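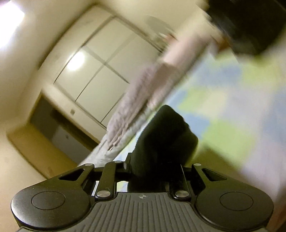
Skaltham Hand Gripper, Kit Version 2

Parallel-linkage gripper for hand-held use, supplied as a kit for home and shared-workshop assembly. Suited to cloth, clothing and other soft items with no fixed shape. The same jaw assembly can be moved to a Vornis arm with the adapter plate (sold separately).

Price: $186
Availability: in stock, ships in two boxes

In the kit
Ribbed central body
Left and right housings
Linkage arms with triangular cutouts
Screws and pivot pins, bagged by position
Fingertips, one pair
Gruber grip pads, two pairs
Trigger return spring, plus one spare
Assembly sheet

Not in the kit: camera, camera mount, hex keys, threadlocker.

Assembly
Allow one evening. Fit the pivot pins to the linkage before closing the housings. Tighten the upper pivots until side play disappears, then back off an eighth of a turn. Both arms should fall open under their own weight when the spring is disconnected. If one arm lags, the washer on that side is usually upside down.

Bond the pads last. Keep solvent off the pad face and leave the jaws open overnight.

Use on cloth
Take hold of a fold or a gathered point and let the weight hang below or away from the jaws. Thick knits need the wide tip spacing — move the lower pin to the outer hole. Do not squeeze harder to correct a bad grip. Release and take a new one.

Service
The return spring is rated for 2,000 closures. Replace it at that interval even if it feels sound. Our bench unit, run on folded T-shirts, reached 2,676 closures before the spring lost enough tension to leave the jaws partly shut. Pads on the same unit were changed at 1,246, when the edges began to lift.

Wipe lint out of the linkage after each session. Use dry lubricant only.

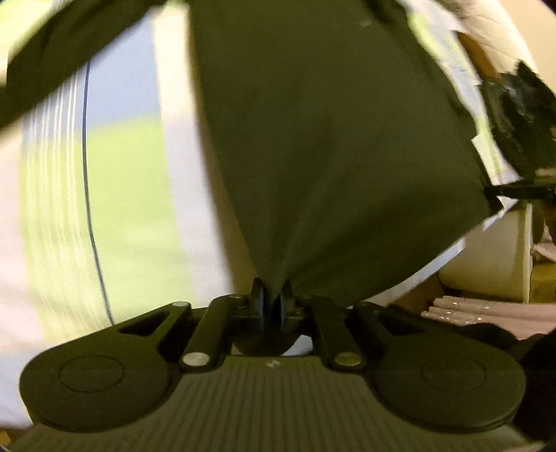 Blandine Millet: Built mine on the kitchen table in July and it has been fine on towels and jeans. Thin socks kept slipping out until I redid the pads with the jaws clamped open, as the sheet says. Could you sell the pads in packs of ten? Two pairs go quickly if you glue the first set crooked.

Skaltham: Pads are now listed separately in packs of ten, part SK-PAD-10. The older Tinex pads also fit but need the edge trimmed.

Page revised October 2019. Kits bought before this revision use the short lower pin; order SK-PIN-L to get the wide tip spacing.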